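Skevberg Shirt Folding Set

Version 2, September 27, 2019
Maintained by Birthe Hafþórsson

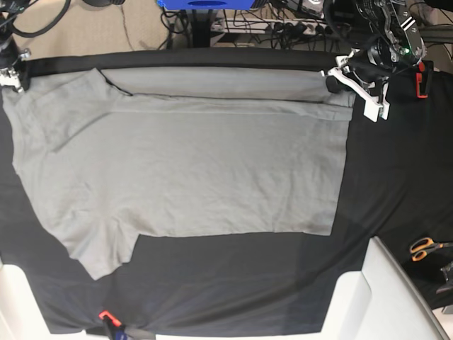 Skevberg is a collection of short-sleeved T-shirt folds, recorded one shirt at a time on a flat table. It covers the stretch between a shirt laid out flat and a shirt ready for the drawer. Buttoned shirts, long sleeves and anything with a hood are left out. Those are in Tredness, which has its own README.

Contents

The set has 601 folds made with 104 shirts. Most shirts appear more than once, under the same shirt number each time. Another 134 folds were dropped between version 1 and version 2, mostly for wrong shirt numbers or missing notes on the starting layout. The dropped folds are listed in removed.txt.

Files

folds/ has one folder per fold, named by shirt number and then fold number.
shirts.csv lists color, labeled size, fabric and sleeve type for every shirt.
notes.csv has the free-text notes, one line per fold. Some lines are blank.
removed.txt lists what was taken out after version 1.

Table and cloth

Folding is done on black fabric clamped at the edge of the table. The fabric keeps jersey from sliding when a long edge is turned over, and light gray shirts show up well on it. Black and navy shirts are harder to make out. They are marked "dark" in shirts.csv so you can filter them.

How the shirts are folded

The shirt is spread flat with the sleeves open. One long edge is turned over first to make a band, then the opposite edge is brought in to meet it. The hem goes up last. How wide the first band should be was left open, so expect it to vary. Part of the neckline often ends up inside the band, and we count that as normal.

Shirts were not ironed. Light creases were left alone, and a wavy side edge was accepted as long as the fabric was not doubled under itself.

Labels

Each fold is labeled flat, first band, second band, hem up or done. A shirt with one long edge turned and a sleeve still sticking out is "first band." If the band opened again, the label goes back to "flat."

Known problems

Sizes come from the collar tag, and older shirts run smaller than the tag says.
Shirts in the Ketilsson batch were entered as cotton without checking. Treat the fabric column for that batch as unknown.
The Pleltdale batch, added in June, uses "sleeve out" in the notes where the other batches use "sleeve open."

Send corrections to Birthe with the shirt number and fold number.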